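Search this notebook Go

Plonirdale dialogue replacement, booth notes
Last updated: 27 January 2021

Picked up where we left off with the mother's lines. She was recorded in a stairwell for most of the second act and you can hear every inch of it, so we're redoing a lot more of her than I'd planned. The cue list stands at 91 lines for the whole film and she owns the biggest share. She came in warmed up, bless her, and we were rolling before I'd finished my coffee.

First hour was all rhythm. I've been using three beeps and then the line, same as on Erkus, but she kept landing late. Not by much – a lip flap here and there – and always on lines that start with a breath. So I tried cutting the beeps and letting her hear the original line twice through the headphones, then speak it into silence on the third pass. Big difference! The pitch came right too, which I hadn't expected. She's a stage actor first and I think the beeps were making her brace, like waiting for a starting gun.

The trade is that it's slower. Each pass runs the full line three times, and on the long speech in the kitchen doorway that adds up fast.

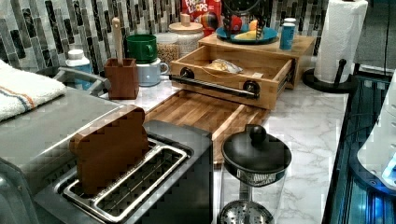

Lahcen Alaoui wrote back on the overnight mix that the doorway speech is the one place he'd leave her production sound alone, room and all, and patch the two bad words. He thinks the crack in her voice on "before it gets dark" is worth more than a clean track, and he'd sooner fight the hum with a filter than ask her to do that again on cue.

I went back and listened with that in mind and I'm mostly with him. The hum sits low and steady so it should come out fine. The two words are "cellar" and "never" and both have a door slam over them. I got four takes of each, whispered up close, then again at full voice from the back wall of the booth. The back wall ones match better. I've flagged take 3 of "cellar" and take 4 of "never" but I want fresh ears on both before anyone throws the others out.

The son's lines next. He's good, he's quick, and he smiles when he talks, and you can hear a smile. In the picture he's terrified. What fixed it was asking him to hold his shoulders up by his ears the whole time. He looked ridiculous (he'd say the same) but the sound tightened up right away and the words got shorter. Try this one again with the neighbor, who has the same problem in the fence scene.

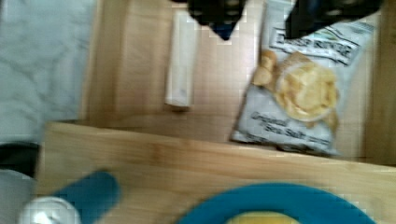

Bag of potato chips on light wood.

Mic notes for whoever sets up next. I swapped the big condenser for the short shotgun on anything shot outdoors, about an arm's length off and a little above the forehead, pointed at the chin. The condenser was lovely and wrong. It made the woods sound like a bedtime story. With the shotgun the woods lines drop straight into the track with barely any EQ. Leave the stand where it is, please. I put tape on the floor.

File naming got away from us again. There are two clips called 795, one from the Urkar session and one from ours, and the session opened with the wrong one laid under reel four. I lost half an hour wondering why the priest had an Irish accent. From here on the film's initial goes in front of the number, so ours is P795. I've renamed our folder and left the Urkar drive alone until Prieto tells me what they want kept.
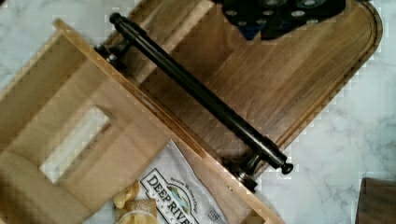

Screams and efforts

I saved these for the end so we didn't wreck anybody's throat early. The script just says "she screams" in five places and the director wants five different ones, fair enough. We talked through each as if it had words in it. The one at the well is "no", the one in the hall is "get out", and so on. She'd mouth the words and let the scream ride on top. Much better than asking for louder or longer.

Note on level: the hall scream clipped even with the pad in. I dropped the gain another 10 dB and had her turn her head to the side, and take 2 is clean. The clipped one has a nastier edge and I've kept it as an alternate in case the director likes it dirty.

Efforts (running, falling, being dragged) were done standing, with her pulling against a strap tied to the door handle. Breath sounds real when there's something to pull on.

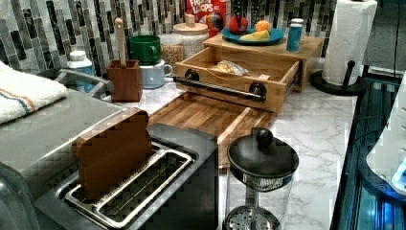

Still open

Neighbor's fence scene, all of it. Bring the shoulders trick.

Crowd voices for the church. We have six people who can come and we need it to sound like a full house, so we'll walk them around the room and stack the passes. Ask them not to say "rhubarb". Give them something to argue over, parking maybe.

The priest's prayer is a hair longer than his mouth is moving. Either he speeds up or we trim a word, and I'd trim "almighty". Need a yes from the director on that.

Lahcen wants the raw doorway track with no cleanup on it so he can try his filter. It's on the shared drive in the reel three folder, and I've left my own cleaned version next to it to compare.

Headphone pair number two crackles on the left. I've put it in the drawer.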